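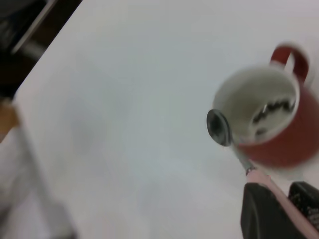 White table, prep room

Workshop notebook, Fletdale Conservation Bindery
Entry by Shivam Semwal
April 10, 2022

Paste trials for the Mendik ledgers, continued from January. The purpose of this series is to settle on a single wheat starch recipe for spine linings, so that all staff at the bindery work from the same sheet. The January batches were made with tap water and are excluded from the comparison.

Batch A was prepared at one part starch to five parts deionized water by volume, soaked for 20 minutes, then cooked for 32 minutes over low heat with constant stirring. It set to a firm gel and was strained twice through the horsehair sieve. Batch B was soaked for 50 minutes and cooked for the same length of time. Batch B brushed out more evenly and left fewer grains on the Japanese paper. The difference was clear on the lighter tissue and slight on the heavier one. 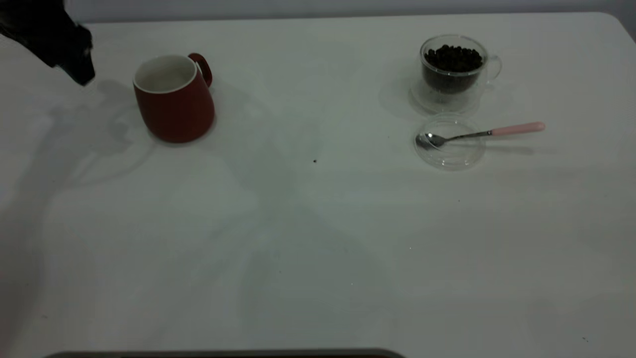

Page last changed by S. Semwal; earlier version kept in the notebook archive.

Both batches were used to line sample spines cut from the discarded Parnisus account books. Linings were applied in two layers, grain running head to tail, and left under light weight between blotters. Blotters were changed once. On examination the next morning, two of the Batch A samples had lifted at the tail. All of the Batch B samples held when flexed by hand. One Batch B sample showed a faint tide line at the joint, which I attribute to an overloaded brush.

The Mishra binding was not included in this trial. Its spine leather is powdering and must be consolidated before any water-based adhesive comes near it. Staff are asked to leave it in its box until a treatment proposal has been approved. 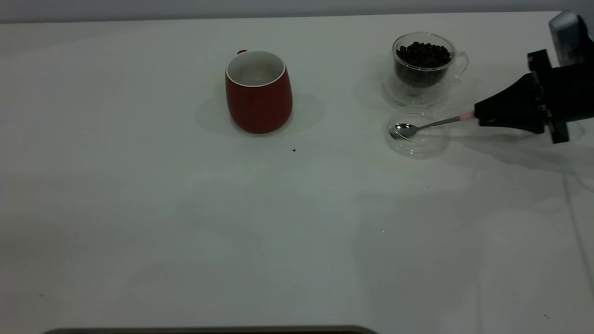
Next steps

Repeat Batch B with a soak of 50 minutes and a thinner second coat. Prepare 11 new sample spines, using the same lining tissue throughout. Label each sample in pencil on the inside face.

Discard any paste older than one week, including the jar at the back of the refrigerator. Wash the sieve in cold water only.

Order more blotter before the ledger work begins. The present stock will not cover the second volume.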